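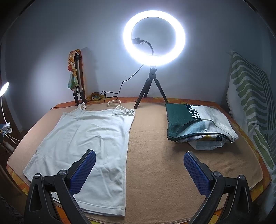 White spaghetti-strap camisole laid flat on a bed.

Flakcombe Clothing Repairs: Frequently Asked Questions

Which garments do you accept?
Tops, sleepwear, slips and light dresses. Coats, leather and swimwear go to our Jendport workshop and are quoted separately.

How do I measure a strap?
Lay the garment flat and measure from the front neckline seam to the back seam, following the strap. Do not stretch it. Enter the figure in millimetres on the order form. The form rejects strap lengths under 50.

Can you match the colour of my thread?
Usually. We stock 312 shades. Off-whites vary between dye lots, so tick "swatch first" if an exact match matters to you.

Do I need to wash items before sending them?
Yes. Unwashed items are returned at the sender's cost. Leave out fabric softener, as it interferes with fusible tape.

What is a Skustance hem?
A narrow double-turned hem sewn with a stretch stitch. It adds no bulk and takes up 8 mm of length.

How long does a repair take?
Five working days from receipt. Allow nine in August.

Can I cancel an order?
Yes, until cutting starts. Email Szu-yu Peng in bookings with your order number.

Where do I drop off in person?
Unit 883, Chung Arcade, ground floor. The counter is closed on public holidays.

Prices last revised 01/06/2024.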